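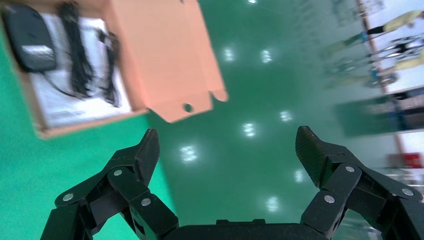

So I finally caved and bought the Femden wrap dress, the navy one with the little covered buttons, and yes, it's the same one I wore to my cousin's engagement dinner two years ago in a different color. I don't care! If a queen can step out in the same coat for church and a hospital opening, I can repeat a neckline.

Speaking of royals - did you see the hats at the garden party in May? I stayed up until 2 am going through every gallery I could find. My favorite was a pale yellow saucer shape with one long feather, worn with gloves (gloves!) and very sensible block heels.

My sister liked the green one, and she's wrong.

Anyway, the dress runs small. I went up a size and still had to move 9 buttons. Shoes are from Huerta, old ones, resoled this spring.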